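Akbulut Industrial Containers
Steel Bins and Hoppers

Tramomer 729 Open-Top Steel Bin

The Tramomer 729 is a welded steel bin intended for the storage and transfer of castings, forgings, fasteners, machined parts and similar loose goods. It is supplied to workshops, foundries and distribution centers that require a container of long service life and simple upkeep. The bin may be placed directly on the floor, set on a stand or stacked when empty with others of the same series.

Construction

The body is formed from sheet steel with continuous welds on all inside seams. The side walls slope inward toward the floor so that small parts move to the center as the bin is emptied. The upper rim is folded outward and closed, leaving no exposed sheet edge at hand height. Each bin is cleaned, primed and painted before shipment. The standard color is blue-gray. Other colors are available for orders of 40 bins or more.

A drain hole is provided in the floor as standard. Customers who store fine or powdered goods should request the closed floor at the time of order, as the hole cannot be welded shut under warranty once the bin has been painted.

Ordering Information

Tramomer 729, standard floor with drain hole
Tramomer 729-C, closed floor
Tramomer 729-S, standard floor, supplied with stand
Replacement label holder, pack of 7
Touch-up paint, blue-gray, one can

Orders are accepted from registered trade customers. Delivery is made by freight carrier to a loading dock or to a ground-level entrance with forklift access. Please state on the order form which of these applies. Bins are shipped nested and strapped to a pallet. The straps must be cut from the side, with the operator standing clear of the stack.

Use and Loading

Bins must be placed on a level surface able to bear the full weight of the bin and its contents. Loads should be spread evenly across the floor. Heavy single items are to be lowered into the bin and must not be dropped from the rim. Filled bins may not be stacked under any circumstances.

The Tramomer 729 is not approved for food, drinking water, acids or hot material above 70 °C. Customers with such requirements are referred to the Girkex series of stainless containers.

Care and Inspection

Paint on inside surfaces will wear under normal use. Scratches and bare metal do not affect the strength of the bin and are not covered by the finish warranty. Bins kept outdoors or in damp buildings should be touched up at regular intervals to limit rust.

The following points are to be checked at least once a year, preferably in January, and after any impact from a vehicle:

1. Rim. Check for bends, splits and sharp edges. A bin with a split rim must be taken out of service.

2. Outside welds. Brush clean and check along the full length of each corner.

3. Inside surfaces. Empty the bin, sweep out dust and metal chips, and look over the walls and floor for cracks or deep gouges. Surface scuffing may be left as it is or touched up.

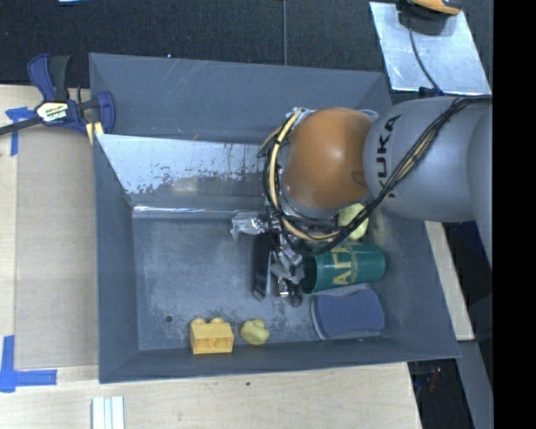

4. Label holder. Confirm that the holder is firmly attached and that the load label can be read from the aisle.

5. Stand, where fitted. Tighten all bolts and confirm that the feet sit flat.

Warranty and Returns

Welds are covered for five years from the date of delivery. The outside finish is covered for one year. Claims must include the order number and the number stamped on the label holder. Unused bins may be returned in their original strapping with the prior written consent of the sales office. Return freight is paid by the customer.

Contact

Sales and quotations: Kerstin Wiegand
Warranty and spare parts: Edeltraud Schmieder

Prices and terms on this page are valid from June 3, 2023, and replace all earlier lists.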